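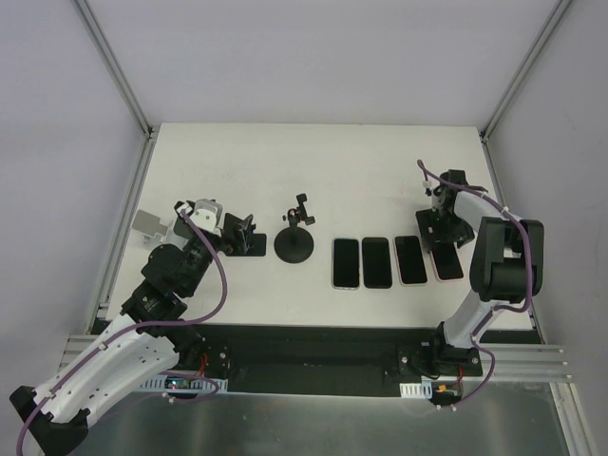
3. Objects and layout

3.1 Choice of supports

The survey reported in Section 2 went out to 4,000 households on the Jivano mailing list, and 2,406 sent back a form. Most of the forms named more than one way of keeping a phone upright at a desk or kitchen worktop: a bought stand, a mug, a stack of books, the fruit bowl. We left the improvised supports out of the layout study. They vary too much from home to home to be compared, and Skjelbred's earlier work on kitchen worktops already covers them well.

Two kinds of bought support were kept. We call the first a stand. It has a weighted round base, a short post and a spring clamp on a ball joint, so the phone can be turned or tipped once it is gripped. We call the second a holder. It has a flat base plate and an upright clamp with thin arms. Respondents used the two words freely and often for the same thing, and the coding of the forms follows our meaning and not theirs. Where a form gave no more than the word "stand" and no sketch or further detail, the answer was coded as unclear.

A third group, the folding supports sold under the Plurton name, was tried in the pilot and dropped. People who owned one tended to carry it about in a bag, and it seldom had a fixed place on the desk. Questions about where it was kept made little sense to them.

3.2 Phones

Our interest is in what happens to the phones which are not in the stand at a given moment. A household may own several, counting old ones kept for music, for recipes or for a child, and a stand of the kind studied takes one at a time. The others have to lie somewhere. Figure 1 shows the row layout, with the phones side by side and face up, the screens dark, and the stand left empty. The holder is placed apart from the row, and a small grey metal plate lies near the edge of the tabletop on the same side as the holder.

In the pilot we also tried a pile and a loose scatter. The pile was disliked from the start. Participants said they had to lift one phone to find out what was under it, and several were worried about scratches. The scatter gave no trouble with reaching, but people put the phones back in a different place each time, which made the return part of the task hard to score. The row was kept as the main layout and the scatter as the comparison.

No rule was set for the gaps between phones in the row. In the home visits, rows that people had made for themselves were rarely even, and a phone lying slightly askew was left as it was. We kept to this in the study and did not straighten a row once it had been laid out, unless two phones overlapped.

3.3 Table surface

All layouts were made on a white tabletop. Dark phones and dark supports are easy to tell from a white surface, and we accept that the same objects on a dark desk would be harder to pick out. Eide raised this point after the pilot, when one participant remarked that her own black stand vanished on her black desk every evening. A comparison of surface colours was planned for June but had to be put off, and the results in Section 4 should be read with this in mind.

The table carried no cloth or mat. Mats were reported on a fair number of the forms, chiefly to stop a stand from sliding, and they also tend to mark out a place where the phone belongs. Either effect would have been mixed up with that of the layout.

3.4 Procedure

Each participant began with the row or the scatter, in an order drawn beforehand. They were asked to take a named phone, put it in the stand at an angle they would find comfortable for reading, and then take it out and put it back where they thought it should go. The same was done with the holder. They could use one hand or both. Help was given only if a clamp could not be opened, and those trials were marked.

Afterwards, participants were asked which support they would sooner have at home, and why. The answers were written down in their own words and coded by Siv Eide and Eilif Skjelbred separately, using the scheme drawn up by Rissanen for small household objects. Where the two codings differed, the answer was talked over and settled before any totals were made. The final version of the coding sheet is dated 21 Apr 2019. An earlier version put "takes up room" and "in the way" under one heading. They were split when it became clear that people said the first of the base and the second of the clamp.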